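Print this page | E-mail this page
Last updated: November

Tremulero Room Planner
Section 3: Adding Stone Surfaces

Stone is the most fun you can have in Tremulero, and it takes very little work once your room is drawn! Finish your walls and floor (Section 2) before you start.

1. Open your room and choose Surfaces > Stone.
2. Pick a pattern from the Ukari set. The marbles are near the top, and they're gorgeous, so leave yourself time to browse.
3. Drag the pattern onto a countertop or tabletop. The whole slab fills in at once.
4. Turn the Vein Angle dial until you like the flow. Small turns look best on long counters.
5. Set Vein Scale. We start at 20 and work up.
6. Click Bake. A small kitchen is usually done before you've poured your coffee.

NOTE: To carry one pattern across 2 pieces of furniture, hold Shift while you drag. The veins will line up at the join, and it's a lovely effect.

CAUTION: Baking replaces your earlier surface and can't be undone. Save a copy first.

CAUTION: Rooms with more than 400 objects may bake slowly. Hide the small stuff in the Objects list and bring it back when you're done.

7. Orbit the view and check your stone from low down as well as from standing height. Edges and undersides show stretched veins long before the top does. If you spot any, choose Wrap > All Sides and bake again. 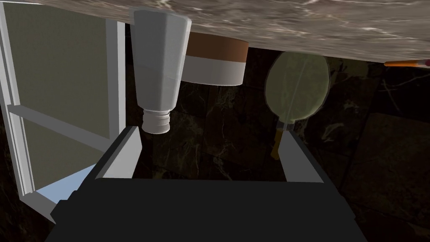
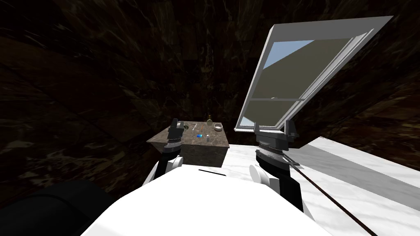 Fig. 3. Marble on a countertop (first view) and on a small dark table (second view).

Reader comments

Harasym: Shift-drag across my island and the side counter worked the first time. So happy with it!

munura_kitchens: Can Vein Scale go below 20? I'd love a really fine grain for a bathroom shelf.

Harasym: Yes, type the number in the box. The slider stops early but the box doesn't.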